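April 2023

Belt cell, dropped picks again

Came back to the fault from the overnight run. The log has 2,273 picks, and 34 of them ended with the gripper reporting closed and nothing delivered. Rania Tazi had put it down to worn finger pads. I changed the pads first thing and got two more drops before lunch, so it isn't only that.

Went through the log by belt position. Nearly all the bad ones are late picks, where the arm is still coming down while the tracking offset is being updated. The Cletora script reads the belt encoder once at the start of the approach and not again. If the approach is slow the target is stale by the time the fingers close.
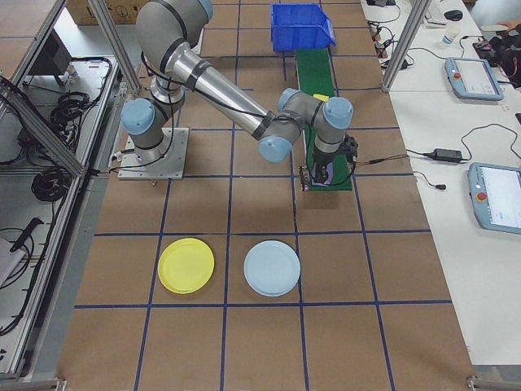

Second thing, and I like this one less. On drop 806 in the log the wrist carried on down after the fingers had touched the belt. The force limit should have stopped it. It did stop, but late – 691 ms after contact by the timestamps. Checked the settings and the limit had gone back to the default when the controller was restarted. Put our value back in, saved it, power cycled, and it had gone again. So it is not being kept.

Until that is sorted:
Reduced speed only on this cell.
No unattended runs, overnight or otherwise.
Check the force limit on the pendant after every restart and initial the sheet.

Have written to Gauthier with the log and the settings file. Asked whether the Teto cell has the same firmware, as it might be doing it too.

To do: move the encoder read to just before the close. Look at the cable run along the arm, the tape near the wrist wants redoing anyway. Old pads are in the drawer, labelled.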